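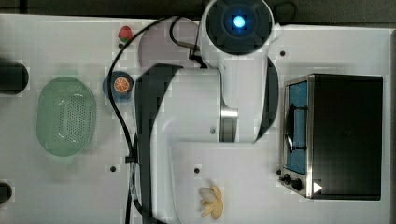

Wininach is a method for teaching a robot arm to carry out household tasks from a small number of human demonstrations. It was developed at the Grendville Robotics Laboratory by Shakuntala Tyagi and Tudor Dinu and first described in a technical report dated Feb 27, 2021. The method was designed for tabletop work with a single arm, using ordinary kitchen objects and toy food. A typical layout has a toaster oven on one side of the arm and a basket and a small bowl on the other, with items such as a toy strawberry, an orange slice and a bunch of bananas set out on the table or in the bowl. Instructions are given as short written phrases, for example "put the orange slice in the basket."

Background

Earlier work at the laboratory, published under the name Sirkell, copied the demonstrator's motions directly. It performed well when objects stayed where they had been during training but failed often when they were moved. Dinu traced many of these failures to the first part of the reach, where a small error in direction grew larger as the arm approached the object.

Method

Wininach splits each demonstration into two kinds of motion. Long movements through open space are handled by a conventional path planner. Short movements close to an object, such as grasping a toy or pulling an oven door, are learned from the demonstrations. A separate network looks at an overhead view of the table and decides when to switch between the two. The training set contained 1297 demonstrations covering 11 tasks, all recorded by operators guiding the arm remotely.

Results

In the original tests the method completed 87 percent of trials with objects in new positions. On tasks that involved only picking up and placing, the figure was up to 96 percent. Opening the oven door was the weakest task. The authors reported that the gripper tended to slip off the handle when the oven had been turned from its usual angle.

Later work

Mireille Caron and Viorica Sârbu repeated the tests that July with a different arm and obtained similar results for placing tasks, but lower ones for the oven. They suggested that the switching network had learned the outline of the original arm as well as the objects around it. A revised version, Tomar, masks the arm out of the overhead view before training. Natalie Wragg later added a force reading at the wrist to detect slipping during door tasks.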